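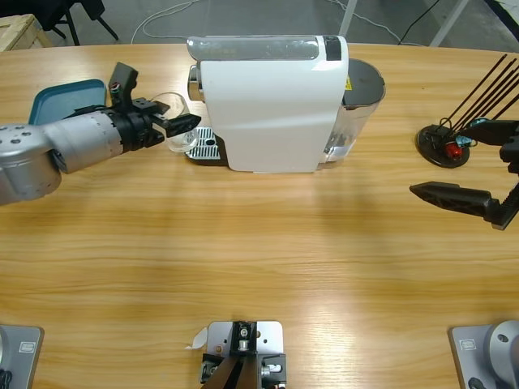

crema_dreamer wrote: Glass, every time! I switched from mugs to a plain clear glass last winter and I'm never going back. You get to watch the layers settle and it makes a Tuesday morning capsule feel like a treat. The only thing I'd say is warm it first with a shot of plain hot water, then dump it, then brew.

Home Forums Coffee Corner Machines Recipes Swap Shelf Log In

Thread: Clear glasses under a capsule machine – who else is doing this?

lowcounter
Thank you, I was hoping you'd turn up, it was your iced latte post in March that got me started. I've been warming mine under the tap but using the machine makes more sense, and it rinses the spout too.

For everybody else, I've turned my machine so the long white side faces out into the room and the drip tray is off to the left. I love it this way. The tank is on the right end where I can see the water level without bending down, and there's a whole stretch of table in front of the machine for glasses. Before this I had it nose out like you're supposed to and I was always reaching over things.

So two questions. Does anyone else keep theirs sideways? And what glasses are you using, because I want to buy a set and I don't want to get it wrong.

pantry_hawk
Sideways here too, on a narrow shelf. It's the only way mine fits. I thought I'd hate it and I like it better. Lid lifts off the tank without hitting the cabinet.

Glasses: I've got the Rondard short ones, the heavy kind with the thick bottom. 17 of them left out of two boxes, which tells you they're tough, because I have kids and a tile floor.

decafdan_ohio
Sorry to be the grump but I don't get clear glass for hot coffee. There's no handle. You burn your fingers or you stand there waiting, and by the time you can hold it the coffee's lukewarm. A mug solved this a long time ago.

crema_dreamer
Only fill it halfway! A lungo in a tall glass leaves you loads of cool rim to hold. I pick mine up by the top two fingers and it's no trouble at all.

decafdan_ohio
Then I've got half a glass of coffee.

crema_dreamer
Then you have another one :)

lowcounter
Ha. I do mostly milk drinks so it never gets that hot. Cold milk in first, then the shot on top, and it sits in stripes if you don't stir. My daughter says it looks like a candle.

bean_there_twice
Careful with cold milk first if the glass is thin. Hot coffee on cold glass is how I lost one. It didn't explode or anything, just a long crack up the side and milk everywhere, right down through the slots and into the base, and I was finding it for days. If you're buying a set, get ones that say they're for hot drinks.

I use the Bansal double wall ones. Very light, you can hold them full, and Dan, you could even fill yours to the top.

pantry_hawk
Double wall are lovely but do they fit under the spout? Mine wouldn't take anything tall with the grate in.

bean_there_twice
The small ones do. For the tall ones I pull the grate out and stand the glass right on the table. You get a couple of drips. I've never minded.

lowcounter
Which brings me to trays! I have a teal plastic one with a raised rim that lives on the same table, behind where I put the glasses. Best cheap thing I own. Should I be putting it under the machine instead?

steamwand_sal
Don't. I tried a tray under mine and the whole thing slid every time I pushed the lever down. You want the machine straight on the table, on its own feet. Keep the tray for cups and spoons and used capsules.

pantry_hawk
Mine's been on a tray for years with no sliding. Depends on the tray. Put a damp dishcloth under it, or one of those rubbery drawer liners cut to size.

steamwand_sal
Fair, I didn't have a liner. But I still say the lever on mine needs a good shove and I wouldn't want it on plastic. I have the Stornov with the long handle and it takes two hands, one on top of the machine and one on the lever.

pantry_hawk
Is yours maybe due a clean around the hinge? My sister's Stornov went stiff and it was old coffee in the works. Wiped it out with a warm cloth and it shut with one finger.

steamwand_sal
Well now I have to go and look.

mossy_kettle
Can I ask about the table? I see a lot of you have wood. Mine is a pale one and I'm scared of rings. Coffee on light wood seems like asking for it.

lowcounter
Mine is light too, with a streaky grain running side to side, and I just wipe as I go. The grain hides a lot. I'm more careful with the capsules than with the glasses, those are what leave the brown dots if you set them down for a second.

bean_there_twice
Oil it. Two thin coats, leave it overnight between, then a quick one whenever it starts to look thirsty. I did mine in March and water still beads up on it.

decafdan_ohio
Finally something I agree with. Oil over varnish any day. You can fix an oiled top with a bit of sandpaper on a Sunday and you can't say that about varnish.

mossy_kettle
I have varnish :(

decafdan_ohio
Then use a coaster, and a mug.

steamwand_sal
OK reporting back. There was a crust in there you could have planted seeds in. It closes with one hand now. Pantry_hawk I owe you a coffee.

pantry_hawk
Yes!!! That's made my week.

crema_dreamer
While we're all cleaning, when did everybody last do the drip tray? I mean lift the grate and look underneath. I do mine every fourth day or so and I still get surprised. The slots look fine from on top and then underneath it's a swamp. The grate goes in the dishwasher if it's metal, check the booklet first though. The base I do by hand.

lowcounter
Every Saturday for me. I also give the tank a proper wash at the same time, lid too. You'd think it would stay clean with nothing but water in it but the inside gets slippery.

mossy_kettle
Do you use anything on the tank? The water here is so hard.

bean_there_twice
Filtered water from a jug makes the biggest difference. I also use the Sanix descaling sachets. I keep a tally on the inside of the cabinet door (I know) and I was at 343 capsules when the light came on last time. Run the sachet through, then two full tanks of plain water, and don't skip the second one or your next coffee tastes like a swimming pool.

decafdan_ohio
You keep a tally on the door.

bean_there_twice
In pencil!

steamwand_sal
I think that's great. I'd love to know my number. I'd also be afraid to know my number.

pantry_hawk
lowcounter, did you decide on glasses? If you want to try the Rondards first I can put a pair on the swap shelf. They're good for a short coffee or juice and they stack, which the double wall ones don't.

lowcounter
Oh I would love that, yes please. I think I'm going for a mix, short ones for every day and a few Bansals for when people come over. I saw a set marked down to 50 dollars and the sale goes until 31st August so I've got a little time to dither.

crema_dreamer
Get the ones with the rounded rim if there's a choice. Nicer to drink from and they don't chip as fast on the dishwasher rack.

mossy_kettle
Following this, I've only got two mugs and one of them is a pencil cup.

decafdan_ohio
All right. I tried it. Used a jelly jar, half full, cold milk first like lowcounter said. It did do the stripes. I'm not saying I'm converted but I took a second look at it before I drank it.

crema_dreamer
DAN!!

lowcounter
Stripes! What did you use, whole milk or skim? Skim never layers as well for me and I can't work out why.

decafdan_ohio
Whole. From the back of the fridge, where it's coldest.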